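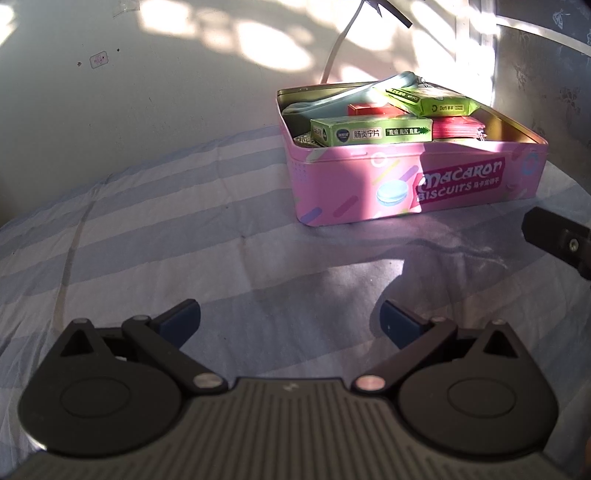 Lokine Hand Gripper, Club Set

Sold by: Tradau School Supply
Made by: Censka
For: school robotics clubs, elective classes, student projects
Ages: 14 and up, or younger with an adult at the table
Availability: in stock
Page updated 18 Jun 2019

Overview

The Lokine is a two-finger gripper that a student holds and works by hand. It opens and closes the same way as the motor-driven Lokine that mounts on the Censka bench arm, and it takes the same fingers and pads. Students use it to record how a person picks something up. The recordings then go to the arm team, who use them to plan or train the same movement on the robot.

A club can start on grasping tasks with this set before it owns an arm. Several of our customers run the first half of the year on hand grippers alone and share a single arm later. The set also suits clubs entering the Orbán Student Handling Challenge, where teams record their practice runs by hand and submit them before the arm round.

What is in the set

2 hand grippers, assembled
4 pairs of fingers with soft pads
2 camera brackets with screws
8 spare pad strips
1 hex key
Printed setup sheet
Printed lesson notes
Carry case

Cameras are not included. The bracket fits most small action cameras with a standard base. If you are not sure about yours, send us the model name before ordering. Recording software is a free download for customers and runs on any school laptop bought in the last few years.

How it works

Squeezing the handle drives two link arms outward from the center plate, and the fingers follow. The fingers stay parallel through most of the travel and tip inward slightly at the very end. Let go and a spring opens them again. There is no motor or battery in the gripper itself.

The camera sits behind the fingers and looks forward past them, so every recording has the jaws at the bottom and the work in front. Check this view before each session. If one jaw is missing from it, the bracket has slipped and should be tightened with the supplied key. A quarter turn is usually enough. Do not use a power driver on these screws.

The software reads finger opening from the recorded view. It needs to see both fingers clearly, so keep the pads clean and do not cover them with tape or stickers.

Setting up a club session

You do not need a special work surface. A desk, a shelf, a kitchen counter or a bed will do, and students who take the gripper home can use whatever they have there. The arm will eventually meet all kinds of surfaces, and recordings made only on one bench tend to give poor results on any other.

Soft surfaces need more care. Cloth wrinkles can catch a finger during a low approach, and a light container may slide when pushed. Ask students to come in from above where they can, and to keep the recording if the object moves. Those runs should be marked as "moved" in the log and kept separate.

Strong sunlight is the most common cause of rejected recordings. Bright patches on a wall can wash out part of the view, and a hard shadow edge across an object can be taken for the edge of the object. Record some runs in sun and some with the blind down, and write down which is which. Do not delete the sunny ones.

Suggested task: packing and unpacking a tin

This is the second task in the lesson notes and the one most clubs spend the longest on. The team fills an open tin or tray with mixed items and takes them out one at a time. A good mix has stiff boxes, soft packs and a fabric pouch. Stiff boxes are easy to grip by the narrow sides. Soft packs change shape when squeezed and have to be lifted slowly. A pouch with a zipper can often be picked up by the end, but it will swing.

Medicine boxes are a handy size for this task. Use empty ones, with the leaflets and contents removed by an adult beforehand.

Metal tins with a shiny inside give reflections that confuse the software. Leave the tin half full for the first recordings so less of the inner wall shows, then work down to empty.

The notes set out 14 runs per team for this task. Students trade places after each run. One holds the gripper, one keeps the log, and the rest reset the tin.

From a club using the set

"We had the arm for a year before we bought these, and the students mostly stood around it waiting for a turn. Now two of them can record while the others sort the logs. The pads wear at the tips first, so I would order spares with the set. The setup sheet is fine but the log template has too few lines, and we made our own."
Viktória Katona, robotics club leader

The log template was lengthened after this comment. Customers with the older sheet can download the new one.

Care and storage

Wipe the pads with a damp cloth after use and let them dry before closing the case. Do not use alcohol on the pads, which makes them brittle. The pivots are greased at the factory and need no oil. If the fingers become stiff, look for thread or lint around the pivot caps first.

Store the gripper open. Pads left pressed together over a summer take a set and no longer grip evenly. Replacement strips peel off and press on, and should be left overnight before the first use.

Safety

The link arms can pinch. Keep the other hand away from the center plate while squeezing. The gripper is not meant for glass, knives, hot items or anything living.

Ordering and delivery

School purchase orders are accepted. Orders placed for the fall term ship first, and clubs preparing for the Orbán practice deadline in November should order before the term begins. Single grippers, finger pairs and pad strips are listed under Lokine Spares. The motor-driven version is a separate product and is not covered by the club set warranty.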